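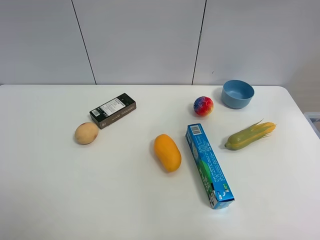
*Page last changed: 3 August 2025*

## Mixed goods set: layout, measuring and storage

Irkdale workroom, white table. Continues the March entry. Register line 241.

The Hesura set covers small goods that don't share a shape: boxes, rounds, an oblong, an open vessel. The Avside set was all cartons and told us little beyond carton sizes. I want dimensions, resting positions and a storage plan for this one before it goes in the cupboard.

### Layout

Items are set down singly with clear table between them. The tan round one ended up very close to the brown box, nearly touching its near left corner, and I would call that too tight for measuring. Working minimum is now 65 mm between neighbours, checked with the spacer block. The mango has open table on both sides, with the tan round to its left and the long blue box to its right. The multicoloured ball is farther back.

I tried a strict grid first and dropped it. The long blue box takes up two cells in most orientations and the mango never sits square to anything. Loose spacing is quicker to set out and the measurements don't depend on it.

### Measuring notes

**Brown box.** Roughly palm-sized, rectangular, dark brown card. White printed label on the top face, small barcode sticker near one end. Use the barcode end as the datum so that length is always read in the same direction. Measure across the faces and not over the corners. Corners on card boxes soften with handling and the reading drifts.

**Tan round.** Beige-yellow with a faint pink blush. The register had it under two names, peach and potato, in different hands. I have changed both to "round, tan" and added the old names in the remarks column so a search still finds it. Three diameters at right angles, report the largest and smallest.

**Mango.** Slightly kidney-shaped, so a single length is ambiguous. Long axis is taken with the calipers end to end, ignoring the curve. Width at the widest point. Height is read in its resting position with the square, and the resting position is noted alongside. The lighter yellow patch is a usable mark for orientation. Previous readings were taken without one, which probably explains the spread in the height column.

**Ball.** Multicoloured, plum-sized. One diameter is enough. If it rolls, set it on the cork ring and subtract nothing, as the calipers don't touch the ring.

**Long blue box.** Same method as the brown one. Long dimension by steel rule, other two by caliper.
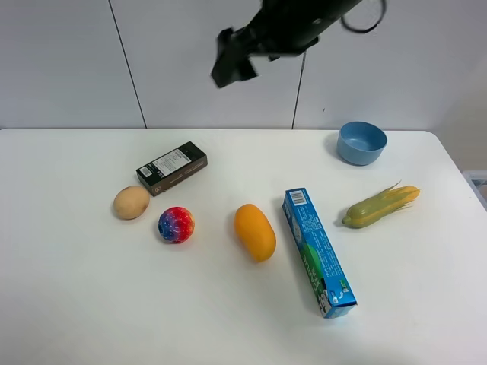

**M. Ogbonna**
Materials technician, Irkdale

### Bowl

Light blue, round, deep, smooth finish. Stands open side up toward the back right of the table. Measurements needed:

- outside diameter at the rim
- inside diameter at the rim
- outside height
- inside depth, rule held vertical on a straightedge laid across the rim

The register form has no field for inside depth. I have been writing it in remarks. Needs a proper field, otherwise it will be lost when the sheet is next copied over.

Keep the front of the table clear of goods. The tools and the notebook need the space during measuring, and reaching over items to read a rule moves them. Anything knocked gets re-seated and its height taken again. Other dimensions can stand.

### Storage

Current plan is two trays, lined, labelled on the short side.

| Tray | Contents | Notes |
|---|---|---|
| A | boxes | flat, one layer, labels up |
| B | rounds, mango, bowl | bowl open side up, nothing stacked on it |

I considered nesting the ball in the bowl to save space. It fits the tray better but means two entries have to be lifted to get at one, and they come back in the wrong order. Left separate for now.

Tray liners: the grey foam marks pale surfaces. Use the white felt. There are 4 pieces left from the Avside trays, which need trimming along one edge only.

Cupboard temperature was 22 °C at the start and has not been logged over a full day. Put the logger in with tray B.

### Open

- Add inside depth to the register form.
- Repeat mango height in both stable positions, if there are two. I only found one that I trust.
- Spacer block has a chipped corner. Still good on the long face, mark the other face.
- Barcode on the brown box is not in the register. Copy it by hand and have a second person check the digits.
- Decide whether the small goods left over from Avside join this set or stay on their own line. I would keep them apart until the form is sorted out.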